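Home Guides Chore Setup Sorting and Clearing Support

Section 8. Desk and Stationery Chores

Can a machine tidy your supplies yet? Partly, and the part it can do is a real pleasure to watch! This section sets up the Satti arm for small-item work. Read it through once before you power anything on.

8.1 Carrying a box

1. Clear a path at least 63 inches wide.
2. Carry one box yourself first, at the speed you would like the arm to copy. Both hands go on the sides, with fingers across the seam.
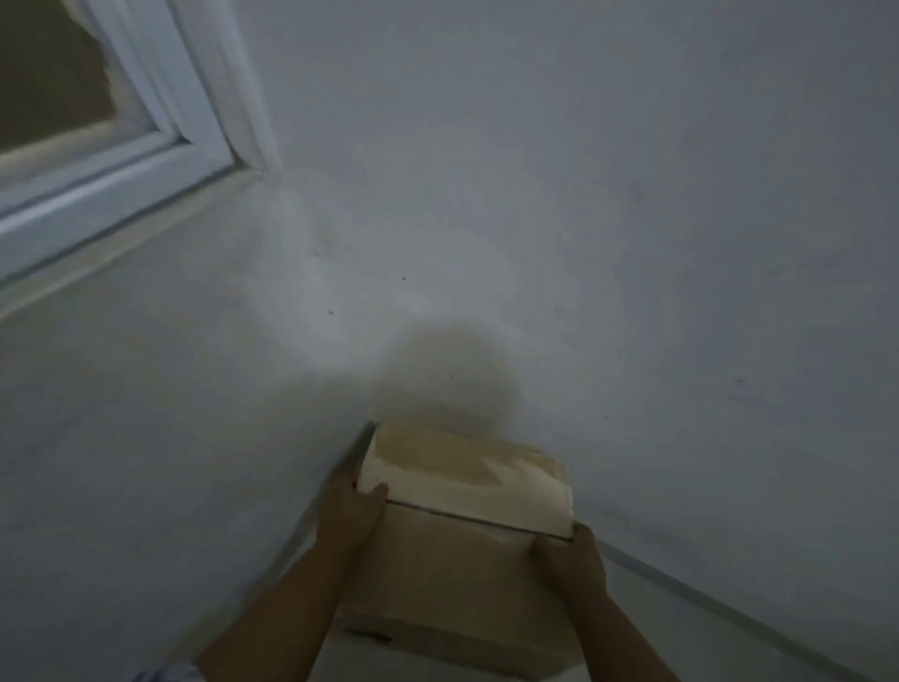
Two-handed hold on a lidded carton, close to the wall.

3. Set Grip to Soft. Cardboard gives under pressure, and people adjust for that without thinking. Satti does it well with stiff cartons and less well with tired ones.

CAUTION: Keep the arm away from corners and window trim until you have finished calibration.

8.2 Sorting mixed items

4. Spread the items out on the floor so that few of them overlap.
5. Start with pencils. In our Hastham trials the arm placed 1375 of them, and almost 90 percent landed in the right box - I still grin about that.
6. Add correction tape, markers and glue sticks one kind at a time.
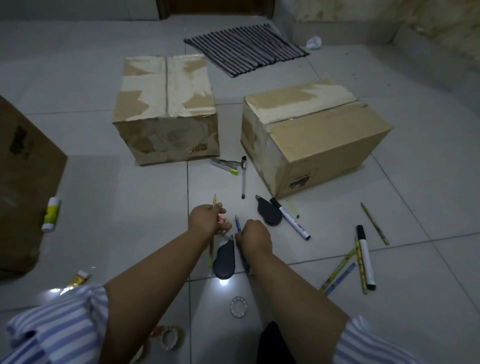

Page last changed: Jun 28, 2023

Pencils side by side are harder than they look. A person can hold one in each hand and already be thinking about the stapler. Satti picks, checks, places, then looks again. Clear plastic is the weak spot, so pick up see-through pens and empty tape rings by hand.

NOTE: Amirul Tarigan's lighting chart (see Section 3) helps a lot on shiny tile.

8.3 Clearing the tabletop

7. Take sharp tools off the table before the arm moves. Blades are a job for people.
8. Leave trays and organizers where they are and mark them as Fixed.
9. Run one slow pass over crumbs and scraps. Expect to finish with a cloth. Fine bits on a dark surface are easy to see and hard to gather - we are working on it, and the January brush head was a big step!

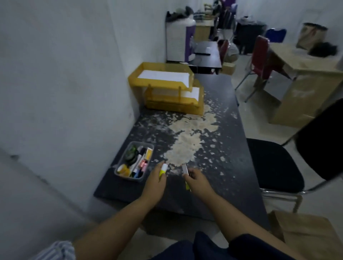
8.4 If the arm stops partway

10. Press Hold, then wait for the steady light.
11. Remove whatever is in the gripper and press Resume. If it stops again at the same item, put that item away yourself and send the log to Saskia Kerslake at Drisano support.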